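Teleop demos for block tower task – how many failed ones do you keep?

bfrei
Posted in May, 4 posts
Hello all, I am collecting demonstrations for a policy that should take blocks from a tower. We have 251 episodes by now, all on the same glossy board. My question is whether I should delete the episodes where the tower falls. I attach one view from the side camera. 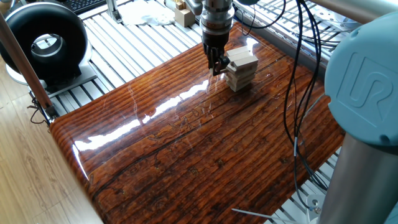

Gripper at the block tower, fixed camera

nirkier
Delete them. If you do plain imitation, the policy copies everything, also the mistakes. I kept 30 bad ones last year and had to train again.

mallanero
I don't agree with nirkier. Keep them, but put a label. You can always filter later, and a success classifier needs failures too. With 200 clean episodes you can already do a first training.

bfrei
Thank you both. Labelling is fine for me, but my colleague Annelies Hämmerli and I do not always give the same label. When a block turns a little and the tower stays up, she writes success and I write failure. One more view from the same setup:
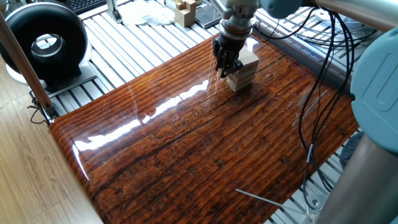 Labels should come from a written rule, and both of you should test it on the same 30 episodes before you continue. What worries me more is the light. There is a bright white band of reflection across the board, and your policy can learn to use it as a landmark. Move the lamp between sessions, or put a matte cloth on the board for a part of the data.
– trilow_w

nirkier
The cloth changes the friction under the lowest blocks, so I would not do this. Moving the lamp, yes.

mallanero
Friction matters less than you think for the upper layers. But please write in the metadata which surface was used.

bfrei
OK, I will move the lamp first and leave the board as it is. The rule for the labels we write tomorrow morning.
Brigitta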